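# Pattern work (flying the traffic pattern)

*From the Raltodcombe Flyers' pocket encyclopedia. Entries are written by members in their own words, so this one sounds like me. Glenys Sedgwick has corrected the bits I got wrong.*

**Pattern work** is what pilots call flying laps near an airport to practice takeoffs and landings. You take off, turn, fly back alongside the runway in the opposite direction, turn twice more, and land. Then you do it again. In Britain and a lot of other places it's called the circuit, and Glenys, who learned there, still says "circuits" and has never once been talked out of it.

I did my first lap in November with a stiff breeze down the runway and I remember almost none of it. I remember the second lap pretty well, mainly the part where I was asked what altitude I was at and read out the airspeed.

## The legs

The pattern is a rectangle with the runway as part of one long side. Each side has a name, and you'll hear them on the radio all day long.

- **Upwind** (or departure) - straight ahead after takeoff, climbing. Purists will tell you that upwind and departure are separate things, upwind being flown parallel to the runway and off to the side of it. They're right, and most people on our frequency mix them up anyway.
- **Crosswind** - the first turn, still climbing, at a right angle to the runway.
- **Downwind** - level, parallel to the runway, going the opposite way from how you'll land. This is where you do the checks.
- **Base** - descending, at a right angle to the runway again.
- **Final** - lined up and coming down.

Turns are to the left unless something says otherwise. The usual reason in side-by-side trainers is that the pilot sits on the left and can see the runway better that way. Right-hand patterns exist where there's a hill, a town, or another runway close by. At Raltodcombe we fly right traffic when landing to the west, on account of the ridge, and visitors get this wrong every summer. Please look it up before you come! It's marked on the chart and it's painted on the fuel shed too.

## Height and spacing

Pattern altitude at a lot of small fields is 1,000 feet above the ground, but charts and pilots' altimeters work from sea level, so you have to add the field elevation. Ours is 2,274 feet up, which makes the pattern 3,274. I wrote that number on a strip of tape and stuck it to my kneeboard for my whole first season, and I still say it under my breath on crosswind.

How far out to fly downwind is a matter of taste and of airplane. In a high-wing trainer you look for the runway to sit partway up the wing strut. Low-wing people use the wingtip. What you don't want is a downwind so wide that you couldn't glide to the runway if the engine quit, and you also don't want it so tight that you're cranking it around to final in a steep bank. That second one, the overshot turn to final with a bunch of rudder thrown in to fix it, is the accident every instructor worries about. If you've blown through the centerline, go around. It costs you a few minutes and a little gas.

## What you do on downwind

Everyone's checklist is a bit different and yours is the one in your airplane, so treat this as local color. In the club Stirkari (two seats, fixed gear, one very heavy left door) I do fuel, mixture, carb heat, belts, and lights. Abeam the point where I mean to touch down, power comes back, first notch of flaps goes in, and I let the nose settle before I touch anything else.

I used to rush that. My instructor, Albane Le Goff, had me say each item out loud and keep my hand on it until I'd finished the word, and it slowed me down just enough. She also covered the airspeed indicator for one whole session, and I landed better without it than I had with it, to my considerable annoyance.

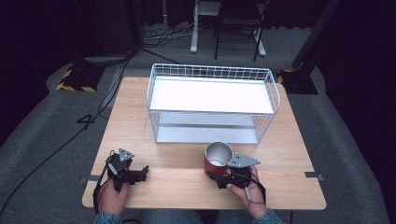

After that come base and final, where the job is mostly not letting things drift. Pitch and power work together and people argue endlessly about which one controls what. I'm staying out of it. Pick a spot on the runway, keep it still in the windshield, and make small changes early. If the spot slides up the glass you're going to land short of it, and if it slides down and under the nose you'll be long.

## Kinds of landings you'll practice

**Touch-and-go.** You land, clean up the flaps, add power and take off again without stopping. You get lots of landings for your money, and it's also a busy few seconds, and some clubs don't allow students to do them solo. Ours doesn't.

**Full stop, taxi back.** Slower and (I think) better for learning. The taxi gives you time to think over what just happened. It also gives you time to stew, if you're me.

**Stop-and-go.** You stop on the runway, take a breath, and take off from where you are. You need a long runway and nobody behind you.

**Low approach.** You come down final as usual and then fly along the runway without touching. Great for getting a feel for crosswind corrections.

**Go-around.** Not strictly a landing. Power up, pitch for the climb, flaps up in stages. Albane would call for one at the worst possible moment, usually when I was quite pleased with how things looked.

## Radio calls

Raltodcombe has no control tower, so pilots tell each other where they are. The format is the field name, who you are, where you are, what you're doing, and the field name again. Saying the name twice matters more than it sounds like it should, seeing as we share a frequency with Clorano, the next strip down the valley, and on a clear afternoon you hear both fields perfectly well. I once spent most of a downwind leg looking for an airplane that was on final at Clorano.

Keep it short. And keep looking outside, because an airplane is allowed to fly in here without any radio at all. The old yellow Ackroyd biplane that comes over for breakfast doesn't have one, and it's surprisingly hard to spot against the wheat.

## Joining the pattern

The usual way in is at a 45-degree angle to the middle of the downwind leg, already at pattern altitude. If you're arriving from the wrong side, cross over well above the pattern, fly out a couple of miles, descend, and turn back in toward the 45. Don't descend straight into the downwind on top of somebody. Straight-in approaches aren't forbidden, but they don't win you many friends when there are three trainers going around.

## How much is enough?

It varies a lot. I had 40 landings in my logbook before Albane climbed out and sent me around alone, and I've met people with half that and people with three times as many. Around here, most students hit a stretch where the landings get worse for a while, and it passes. Glenys would like it noted that shorter lessons help more than longer ones, and that after six or seven laps in a row most of us are just wearing out tires.

Early morning is the best time at our field, before the wind gets up over the ridge. By 2 in the afternoon in summer it can be pretty lumpy on base, and there's nearly always a sinking patch over the creek just short of the runway.

## See also

- Crosswind landings
- Slips, forward and side
- Noise and neighbors (the farmhouse under right base)
- Stirkari, club aircraft, handling notes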